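Bowls, crumbs and the green mat: a long chat with the woman behind Iretti

I'd been meaning to do this interview since November, when I bought a bowl from the Iretti stall at the Prundik market and then ate every single meal out of it for a fortnight. Soup, porridge, half a mango, a frankly silly amount of pasta. It's wide, it's shallow, and it has ruined me for all my other bowls. So I wrote to the owner and asked if she'd talk to me about crockery for an hour, and she wrote back in four minutes saying she could talk about crockery until the cows came home.

We met at nine in the morning, which she'd warned me was breakfast time and that I should come hungry. The kettle was on. She asked what I had for breakfast at home, and when I said toast over the sink she looked properly pained.

"Over the sink! You poor thing," she said. "Toast is the hardest thing to serve, you know. Everyone thinks it's soup, but soup is easy, soup just sits there. Toast goes everywhere. You put it on a flat plate and the crumbs are on your lap before you've sat down. You put it in a deep bowl and it stands up on its end like it's waiting for a bus."

Hence the shallow bowl, which she's been selling under the name Skanulo for most of the life of the business. The idea is that there's enough of a side to hold the crumbs and enough of a floor for the bread to lie flat. She tries every new size with a real breakfast before she'll put in an order for it, and she does it in the least glamorous way you could imagine, with everything set out on a craft mat.
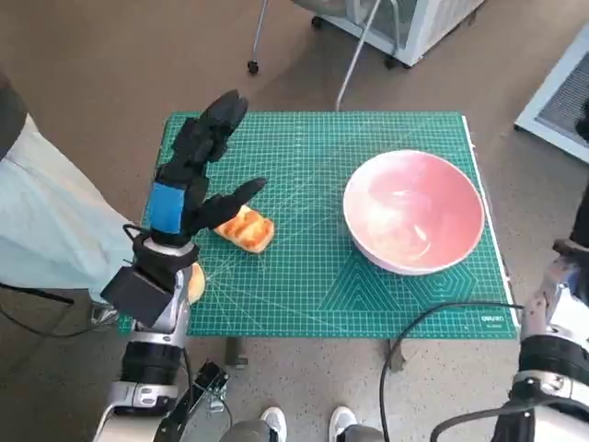
"I started with the mat for the silliest reason," she told me. "I'd been making my own paper labels and I hadn't put it away, and I just plonked breakfast down on top of it. And then I thought, well, hang on, this is marvellous, there's a grid! I can see how much room the bowl takes up. I can see if there's space next to it for a slice of bread and a cup. I'd been doing all that with a tape measure and a pencil like a goose."

I asked whether she really needs a grid to tell if a bowl fits next to a bit of toast. She laughed and said no, not for one bowl. But she's looked at 561 samples since she opened (she keeps a notebook, I've seen it, the spine is mostly tape) and by the end of a long day she doesn't trust her eye at all. A bowl that looked generous in the morning looks like a saucer by four o'clock. The squares stay the same size.

"People always ask about the colours first," she said, "and I want to say, put your breakfast next to it! Put it down on your table with the thing you really eat, and look at how much table you've got left. Half the people who come to my stall live in flats with a table the size of a tea tray. They don't need a bigger bowl. They need to know if the bowl and the bread and their elbows will all fit."

I confessed that I'd bought mine entirely for the colour. She forgave me. Colour does matter to her, it turns out to be the thing she frets over most, and she got quite heated on the subject of pink.

"A pale pink inside is kind to food. Bread looks good in it, anything browned looks good in it. Tomatoes look wonderful. What it doesn't like is ham. I wouldn't serve ham in it to anyone I was fond of." She prefers the rim left white, too, so the pink stops somewhere. I'd never thought about a colour needing to stop somewhere, but I went home and looked at my cupboard and she's right, the ones I never reach for are the same colour all the way over.

She's sold more than 4,000 of the shallow bowls now, in one shade or another. The very first batch was 141, an odd number I had to ask about. "I ordered a hundred and fifty," she said, "and nine of them met the driveway." She kept the bits for a long time, thinking she'd do a mosaic. She did not do a mosaic.

We had our own toast at that point, with marmalade, in a bowl, and I'm sorry to report that she was right about my lap as well. I asked about bread, since I had my mouth full of it. She buys hers from Fang, the bakery near her tram stop, and likes it a day old and grilled a bit further than most people would. She wants some char on it. "If there's no dark bits you've only warmed it up," she said. Small pieces are better than big ones for a shallow bowl, and she'll cut a slice down to fit before she'll let it hang over the side. Butter goes right to the edges. She was very firm about the edges.

Then I asked where the mat lives when it isn't under somebody's breakfast, and that got us on to mess, which I think is her real subject. She's one of those people who can work in a room where every surface is busy so long as one patch of it is clear. The mat is the clear patch. Bills don't go on it, keys don't go on it, the mail definitely doesn't go on it.
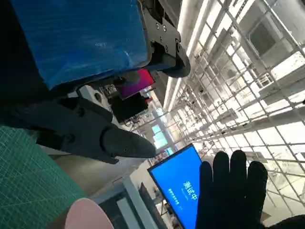
Her rule for a busy room is that you choose your patch by colour, and you choose a colour nothing else in the room is likely to be. She tried a grey mat first and lost it within a week under other grey things. Then she tried a white one, and it looked like paperwork, so people put paperwork on it. Green has worked. You can have bright screens going and shelving behind and equipment all over the place, and you still spot that corner of green grid with a bit of pale pink curving over the edge of it, and you know where your bowl is. She says the same trick works in a kitchen, and she's had customers write to tell her they now keep one green mat on the bench and chop the clutter back to the edge of it every night.

"I'm not a tidy person," she said. "I'd love you to write that down. I'm a person with one tidy rectangle."

So I've written it down! I asked if she ever cleans the thing, given the marmalade, and got a very thorough answer. Lukewarm water, a drop of dish soap, a soft cloth, and dry it lying flat. Crumbs come off first with a dry brush, because if you wet them they go into the little lines and stay there. She won't put anything straight from the oven on it, and she rolls it up for nobody. She once left a mat on the back seat of the car in summer and it came out shaped like a potato chip.

She'd also like it known that a mat you eat near and a mat you cut cardboard on should be two different mats. Hers began as one and the same, as you'll remember, and she's a bit embarrassed about that now. The labels have their own mat in the other room.

I had one more question, which was whether she ever gets sick of bowls. She thought about it for longer than I expected. What she gets sick of is boxes -- the flattening of them, the storing of them, the way the one you want is always holding up the others. Bowls she could go on with. There's a smaller Skanulo on the way that she's hoping to have ready for the next Prundik market, sized for one slice cut in two, and she's been through three versions already because the side was too steep to get a knife in comfortably.

She sent me off with the end of the Fang loaf in a paper bag and strict instructions about the grill. I had it the next morning, sitting down, at the table.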